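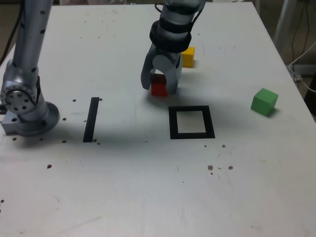

Tabletop with three coloured cubes and black tape markers

Roof rack load rating vs rooftop tent – which figure applies when parked?

Posted in: 4WD and Touring > Racks, Tents and Awnings

gravelshoulder
Joined: December

I have a dual-cab ute with a steel canopy and a Jacquet platform rack on top. I am looking at a Terkoda hard shell tent with a listed weight of 69 kg. The rack maker gives a dynamic rating of 83 kg. The canopy maker gives no separate dynamic figure on the compliance plate, only a line saying to refer to the rack manual. The rack manual says to refer to the canopy manual.

What I want to know:

1. Does the 83 kg include the rack itself, or is it load on top of the rack?
2. When parked, there will be two adults and bedding in the tent. Added to the tent weight that is well over 83 kg. The tent brochure mentions a static rating but the rack manual does not list one.
3. Is there any accepted multiplier from dynamic to static, or is that just something people repeat on forums?

Trips would be mostly sealed road with a few hundred kilometres of corrugations each way. I would like to leave the tent fitted over winter if possible. Tyres are LT construction, suspension is standard.

I have emailed both makers and have had one automated reply.

tarp_and_ratchet
Moderator, Didville

Taking your points in order.

Dynamic rating is the mass the structure may carry while the vehicle is moving. It allows for braking, cornering and vertical acceleration over bumps. Static rating is the mass it may carry while parked on level ground with no shock loading. They are separate tests and a maker is entitled to publish one without the other.

Whether the rack counts toward the figure depends on whose figure it is. A rating on the roof or canopy normally includes everything above the mounting points: rack, brackets, tent, and anything strapped to it. A rating on the rack is normally for load on the rack, with the rack's own mass excluded. You then need to satisfy both. The lower result governs. In your case you have a rack rating and no canopy rating, so you do not yet have an answer. The rack figure tells you nothing about the canopy skin, the frame behind it or the clamps that hold the canopy to the tub.

Your tent is 69 kg against 83 kg, leaving 14 kg on the rack side. Mounting channels and hardware come out of that. So does a ladder if it is not in the listed weight – check this, as several brochures quote the tent without ladder or mattress. Bedding left inside while driving also counts. Two sleeping bags and a pair of pillows will use up a fair bit of what remains.

On the multiplier: there is no standard one. You will see three times dynamic quoted. Some rack makers do publish a static figure that works out to that, and it has been copied from there to racks it was never tested on. I would not use it. Ask for the static rating in writing, and ask for the canopy figure first.

For corrugations, the Jacquet platform manual I have here (older clamp style, yours may differ) has a separate off-road dynamic rating, lower than the on-road one. It is in the table at the back and easily missed. Multiply the sealed road figure by the factor given and compare again. If your 83 kg is the on-road value, a 69 kg tent may be over on unsealed roads. If it is the off-road value you are in a better position.

Other checks while you are at it:

Gross vehicle mass. Roof load is part of payload. A tent, a steel canopy, a full fridge and two passengers will take a standard-suspension ute closer to GVM than most owners expect. Put it over a public weighbridge loaded for travel, with full fuel and water.

Rear axle mass. A canopy tent sits over or behind the axle. You can be under GVM and over on the rear.

Canopy to tub clamps. Re-torque after the first 152 km or so of rough road – sorry, that is from my own notes; use whatever interval your canopy manual gives.

Bar spacing. The tent maker will specify a minimum distance between supports. On a platform the channels can usually be placed to suit, but confirm that they land on cross members and not on the slats between them.
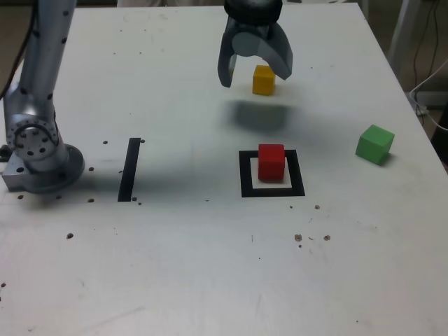
Photo: Brorenska

On leaving it fitted over winter, the load is not the issue. Condensation under the mattress is. Open it on a dry day once a month, lift the mattress, and leave it up until the base is dry to the touch. Check the mounting bolts each time. Stainless bolts into aluminium channel want an anti-seize compound or they will bind when you come to take the tent off. Fuel use will also go up, mostly on the highway.

lowrange_only

mate I've had a tent heavier than that on a canopy for years with no dramas. did 1,000 km of corrugations last trip and only lost one plastic end cap. everyone gets too hung up on the numbers. if the canopy doesn't flex when you stand on the rack it'll be right.

would go the gas strut upgrade if they offer it, the standard ones get slow in the cold

culvert_nine

I would disregard the standing test in the post above. A person standing still on a rack is a static load at one point. It says nothing about fatigue at the mounting feet, and that is where canopies crack. Look at the inside corners of the canopy above the door openings after each long trip. Hairline marks in the paint there come before cracks in the metal.

On the original query, find the canopy model number on the plate and ask the maker for the fitting guide, not the owner's manual. They are two documents. Mine had both ratings in the fitting guide, page after the bolt torques, and the owner's manual had neither. The static figure on mine was well clear of tent plus two adults, but the dynamic figure was lower than the rack's, so the canopy was the limit.

If they will not supply a figure, I would treat the canopy as unrated for a tent and look at a frame that takes the load down to the tub rails. It costs more and takes some space inside, but the load path is known.

gravelshoulder
Original poster

Thanks. Found the off-road factor in the back table as described. The 83 kg is the on-road figure, so the tent is over for the unsealed section. Will chase the fitting guide on Monday and price a tub rail frame as well. The ladder is not in the 69 kg.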